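The Coloured Table

Why one plate in every colour can be better than a matching set

For many years I owned a white dinner service for 7 persons. I bought it in Prarnstead when I was newly arrived in this country, and I was proud that every piece was equal to the others. Then plates started to break, as plates do, and the shop had stopped selling that shape. I was left with five, and a feeling that my table was incomplete.

A table laid with odd colours does not have this problem. If one plate is lost, another one comes, and the family of plates is still whole. What keeps it together is the wood under it. Pale boards with some honey in them are kind to almost every colour, to bright blue and salmon pink as much as to a dark teal or an orange red.
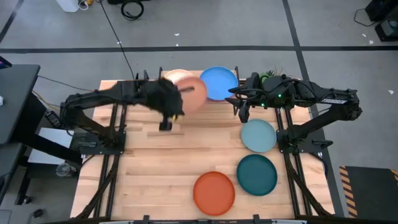 Choosing the colours

I would begin with two plates that you already love, even if they seem to quarrel. After this, look for a quiet one that can sit between them. Cream is very useful here, and so is a pale blue-green. If all your plates are strong, the eye becomes tired before the soup is served.

The maker Cieślak sells single plates from a small shop in Dedham, and in February there is usually a basket of seconds by the door. I paid 5 pounds for a plate with a tiny mark in the glaze, and my guests have never found it. The Vendau catalogue is more expensive but the list of colours is long, and they will send one piece if you ask politely.

Shape matters more than people expect. I keep all my plates round and with a low rim, so they can be stacked without knocking. Different sizes are no trouble, but put the larger ones at the bottom.

Bowls, and the rest of the room

With bowls I am more careful. A bowl is seen from the side, across the room, and a big one in orange will take the attention from everything else. I like this, but I want only one of them. It should have a matt surface and a wide rim, and be large enough for salad for the whole table.
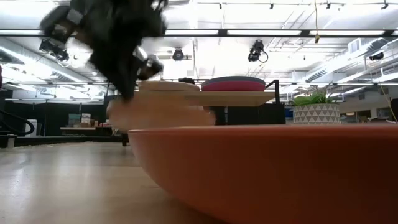

Then the colour can travel a little further. A beige cushion and a pinkish-red one repeat what is happening on the plates, and a broad-leaved plant in a white pot gives the green, which I find difficult to get right in pottery. I would not add a patterned cloth. The wood has its own lines and knots, and it is pleasant to see them between the plates - also it means less ironing.

For storing, I put a piece of kitchen paper between every plate and the next. The white ones are still in the cupboard. On ordinary evenings I take out one or two of them and mix them with the others, and they look better than they did when they were seven.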